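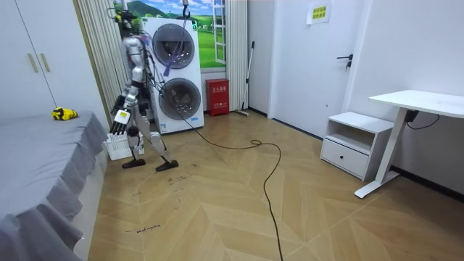

Home | Shows | Forums | Log in

Does the Madero reunion have a second part?
Posted 12 January 2020 by Dorottya Oláh

I binged all of season 4 of Madero with my mum and we loved it! The reunion stops right when the sisters start talking about the bakery again. Is there more, or do I have to wait until September? My favourite bit was the lake house dinner, by the way.

Esmaeil Shahbazi
Yes, there's a part two, and it's a beauty! It runs 50 minutes and the sisters get most of it. Look under Extras, as it's not in the normal episode list. Skip the first 20 minutes if you only care about the bakery (but don't, the hat argument is gold).

stindmont2752
pretty sure it got pulled?? check anyway

Contact us | © Vosteck Forums | Back to top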